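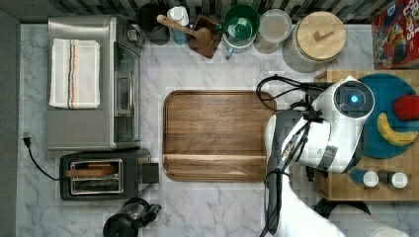

Attachment 1. Kitchen counter, Molton Suite, viewed from above.

Ticket status: Open — awaiting facilities
Location: Rinora House, shared kitchen
Category: Small appliances

Reported issue
The circuit serving the counter outlets cut out on Friday at breakfast, with the toaster and the toaster oven running together. Power returned after the breaker was reset. The fault recurred within 30 minutes.

Action taken
1. All users were asked to run one heating appliance at a time.
2. The outlet was tested with a lamp and found to be working.
3. A request for a circuit check was sent to Cener Electrical, reference 26.

Related observation
A striped kitchen towel was folded on top of the toaster oven. Towels must be kept off this appliance at all times, including when it is switched off. The cutting board may remain on the counter.
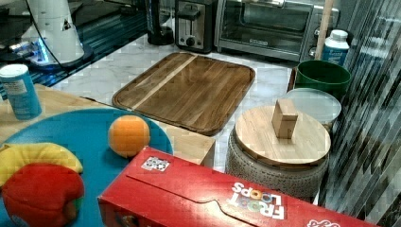 Attachment 2. Table and counter, with cereal box and play food.

Play food and the Froot Loops box are to be returned to the Lucero cupboard before the electrician's visit. The wall behind the toaster oven must be reachable — please allow 2 feet of clear counter.

Next update: Friday, 6 p.m.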